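How to Check the Numbers on an Older Car Before You Buy

By Igor Wieczorek

A seller who says "numbers matching" is telling you the engine and transmission are the ones the car left the factory with. You can check most of that yourself in an afternoon. Bring a flashlight, a wire brush, a rag, some degreaser and a notepad.

Step 1. Copy the VIN from the dash plate, then from the title. They should be the same, character for character. Look at the rivets too. Fresh or mismatched rivets on an old plate need an explanation from the seller.

Step 2. Find the engine stamping. On most American V8s it is on a machined pad at the front of the block. Wipe it with degreaser and brush lightly. Don't use a grinder or sandpaper, which can take the stamping off for good.

Step 3. Write down every character, including the ones you can't make out (use a question mark). A partial VIN on the pad should match the last digits on the dash.

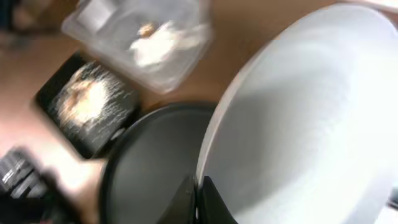
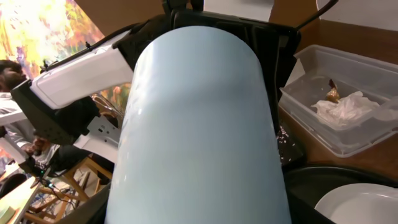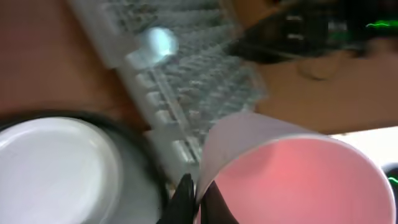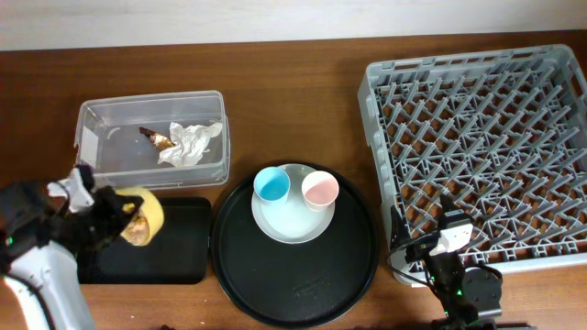

Plate, cup and tabletop, from different views.

Step 4. Get under the car for the transmission. Use jack stands on level ground. The number is usually on the side of the case or on a small tag held by a bolt. Tags get lost, so a missing one doesn't prove much either way.

Step 5. Read the casting dates. The block should be dated before the car was built, normally by a few weeks. A block dated after the car is a replacement, whatever the ad says.

Step 6. Look for a build sheet. Common places are on top of the gas tank, under the rear seat springs and under the carpet. Finding 2 is not unusual, and one of them may belong to another car. Check the VIN on each before you get excited.

My own notes on a car I looked at in June ran to 40 lines, and the one that mattered was a casting date. The block was too new. Saoirse Carroll bought it anyway at a lower price and is happy with it.

If you can't read a stamping, take a clear photo with the light held low to one side and ask a marque club to look at it.

Updated 12/27/21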